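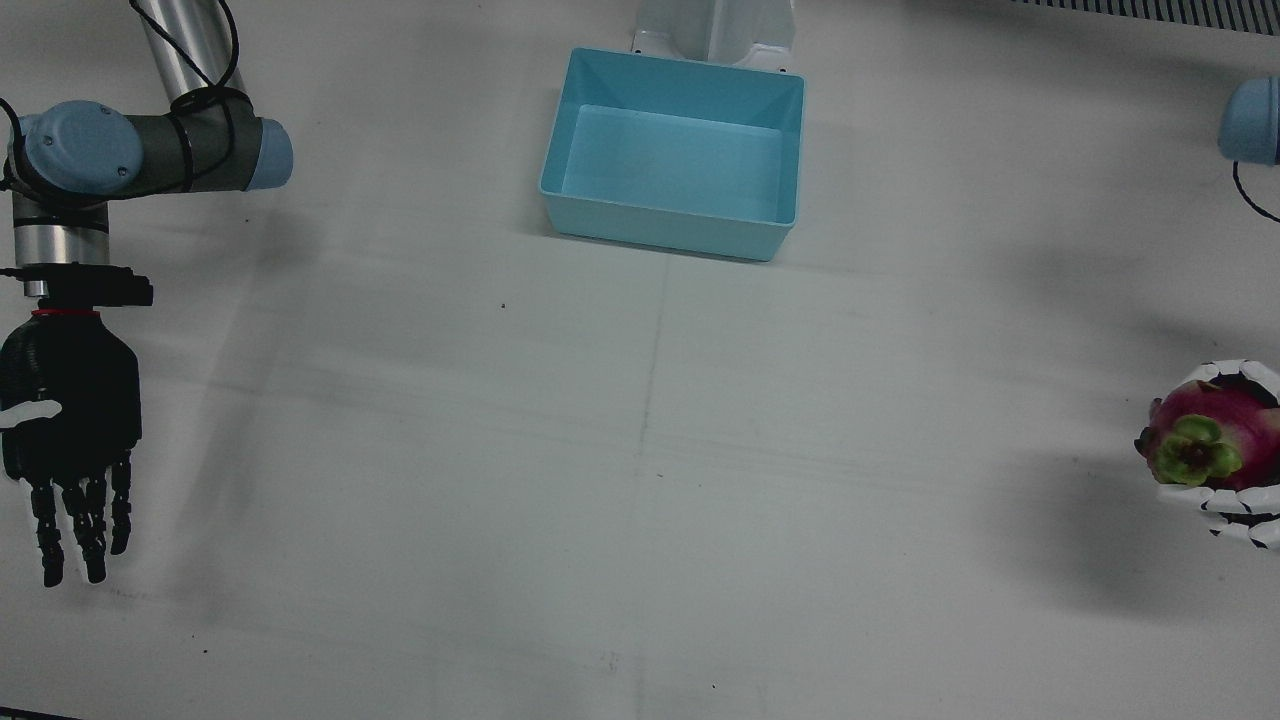
Light-blue bin in its place at the back of the table, empty.

17 February 2020
Tunstall room, white table. Cinari produce work.

Purpose of entry: settle the position of the bin, record the state of the table surface, write down the fruit handling we have been doing from memory, and list what needs doing to the cables on the floor side. Continues the entry from December, which stopped at the bin choice.

1. Bin

The light-blue plastic bin stays. The deeper Bruser bin has gone back to the Revent store and the shelf label has been corrected. Reasons are in the December entry and I have not changed my mind on any of them. The sloped walls matter more than the depth. With straight walls a fruit placed near the side tends to stop against the wall and stay there, and the scales catch on the rim on the way out. With sloped walls it ends up on the flat part of the floor.

Position: towards the back of the table, in front of the white mount, long side parallel to the front edge. I tried it 40 mm further forward and put it back. The front area is wanted for the fruit, and the further forward position leaves too little of it.

Marks: pencil, at the corners only. Tape was tried in December and lifts at the ends within a week, then collects fluff. Pencil wipes off with the cleaner, so re-mark after every full clean. The corner template is in the drawer with the steel rules. It is card and has gone soft at one corner; cut a new one from something stiffer.

The bin is not fixed down. It slides if knocked. Check against the marks before starting and write down any offset over 2 mm. Do not nudge it back without noting it.

Inside of the bin to be wiped before each session and left empty. No tissue or liner. A liner was used once to protect the fruit, it rucked up in the middle, and the fruit rested at a different height each time.

2. Table surface

Matt white. Wiped with warm water and a drop of washing-up liquid, then plain water, then a dry cloth. The remaining grey smudges do not respond to this. Tried the Bruser cream cleaner on a small patch at the back: lighter, but the patch came up slightly shiny compared with its surroundings. Stopped there. A shiny patch under the overhead lights is worse than a smudge. Cream cleaner is not to be used on this table again, and the bottle has been moved to the sink cupboard.

Dragon fruit juice: pink-fleshed ones stain, white-fleshed ones mostly do not. It is not possible to tell which kind you have from the skin, at least not reliably, so treat every fruit as the staining kind. If one splits, blot, do not wipe, then cold water. Warm water seemed to set the mark on the offcut I tested.

The edges of the table are sound. There is a slight fall towards the front. Measured with the short level and a feeler gauge, came to 2 mm over the depth of the table. Not enough to set a dragon fruit rolling, but a lime would go. If Cinari moves on to round fruit the feet will have to be adjusted first.

3. Fruit
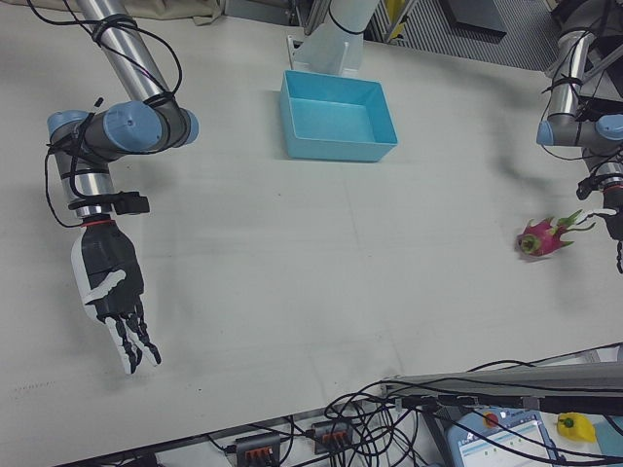 placed on the right-hand side, lying down, never stood on end. It lies steadily enough on its side as long as the scales are in good condition. Once they go limp the fruit settles lower and turns a little as it settles, so the resting position drifts through a session. Allow it a minute on the table before taking any measurement.

Bought from the market in a batch of 11. Each one weighed, measured along the length and at the widest point, and given a number on a paper tag kept with its tray slot. Do not write on the skin, and do not stick labels to it. The adhesive takes the surface off with it.

Weights are in the produce sheet. The lengths need doing again. Some were taken tip of scale to stem end and some were taken on the body only, and the sheet does not say which is which. From now on: body only, callipers, scales folded out of the way, and the scale length as a separate column if anyone wants it.

Handling by hand: hold round the body, not by the scales. The scales look like handles and they tear at the base. A torn scale leaves a wet spot, the wet spot picks up whatever is on the cloth, and after that the fruit is no good for surface work. Set torn ones aside in the second tray. They can still be used for weighing practice.

Condition is graded on firmness and scale colour. Firm with green tips is grade A. Slightly soft or tips yellowing is B. Anything brown at the tips, or wrinkled near the stem, is C and goes home with whoever wants it, or in the food waste. No C fruit on the white table.

Temperature: take fruit out of the fridge 16 minutes before use and leave it on the rack. Straight from the fridge it mists over and leaves a ring on the table. The figure comes from watching one fruit on one day in a warm room, so it needs repeating. I have used it since without getting a ring.

4. Cables and floor side

The cable run beyond the front edge of the table is a mess. The power strips with the orange switches have leads crossing over each other, and the slack is lying wherever it fell. It works, but tracing a lead takes far too long and sweeping down there is hardly possible.

Proposed order of work, with everything switched off at the strips first:

Label every plug at the strip end and again at the far end, before anything is moved.
Pull out any lead that goes nowhere.
Coil slack to a sensible length and hold it with hook-and-loop straps. No zip ties, we will only be cutting them off again.
Lift the strips off the floor. Bruser do a steel tray with slots; the Cinari stores list has a cheaper mesh one. Either will do if it takes the width of the strips with the plugs in.
Sweep, then mop, then photograph the result and put a print inside the cupboard door.

I have ordered 40 straps. The label tape is on the shelf by the Tunstall door, black on white. Yellow tape is for mains test labels and should not be used for this.

The spare cloths also want a home. A hook on the wall side would be enough. Anything used on the floor must not go back on the table, and at present there is no way to tell which cloth has been used for what. Suggest we buy blue for the table and keep the beige for the floor.

5. Open questions 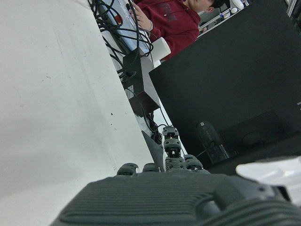 How should a part-used dragon fruit be kept until the next session?
In the fridge on the slotted tray, unwrapped and not touching the others, with its tag in the slot. Cling film makes the scales go slimy overnight. Regrade it before it goes on the table again.

Not settled: whether to weigh before and after every session or only once a day. The scale reads to 1 g and the loss over a session may well be below that. Trial on fruit 2 and fruit 11 tomorrow, both grade A, same shelf. If neither shows a change, go to once a day.

Also not settled: whether the rim of the bin should be de-burred. I ran a thumb along it and could feel the moulding line on the front side. Possibly the cause of two torn scales last week, possibly just careless lifting by me. Will go over it with fine wet-and-dry, rinse well, and see whether the tearing stops. Do one side only to begin with.

6. To do

New corner template, stiff card or thin acrylic.
Re-measure lengths, body only, whole batch.
Repeat the warm-up test on a cooler day.
Wet-and-dry on the front rim of the bin.
Cable work as section 4 when the straps arrive.
Return the spare Revent tray, it is signed out to this room and we are not using it.
Ask at the market whether they can set aside fruit with green tips. The last lot had been at the bottom of the crate.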